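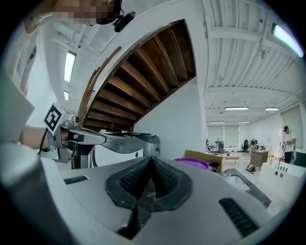 The staircase from beneath, with the fluorescent lighting of the main room beyond.

Notes on the stairs and the main room at Lanlow

The studio at Lanlow has been in use under its present arrangements for five years. The following notes concern the staircase and the large room beside it, both of which were put in order during November. They are placed on this blog for the benefit of those who share the building and of readers who have asked how the work was approached.

The staircase has dark brown wooden treads carried between white sides. The treads are cleaned from the top downwards with a damp cloth and dried by hand. The undersides had been neglected for some years. Dust gathers along the back of each tread, where it meets the stringer, and a soft paintbrush proved more suitable for this than a vacuum cleaner. There are 17 treads in all, and the undersides occupied most of a morning.

Small items are frequently set down on the landing by persons going up or coming down. Miyuki Nomura has proposed a shallow tray for the purpose, to be kept upstairs and emptied each evening. I am content with the proposal, provided that the tray does not itself end up on the landing.

The wall beside the stairs remains plain white. Consideration was given to hanging the framed Dradedetti prints there, and it was decided to leave the wall as it is until the spring. Two marks at shoulder height were removed with warm water and a little washing-up liquid. Touching-up paint was obtained from Siddiqui and has been kept in reserve.

In the main room, the low table is to stay in the middle of the floor, where it can be reached from all sides. The black office chair belongs at the far end by the windows. The pale roller blinds there were brushed on both faces and left lowered overnight. One of them runs unevenly, and a replacement chain has been ordered from Bodard under part number 337.

The fluorescent lights are to be switched off by the last person to leave. The ceiling is corrugated and will require a long-handled duster, which has yet to be purchased. The beams will be done on the same occasion.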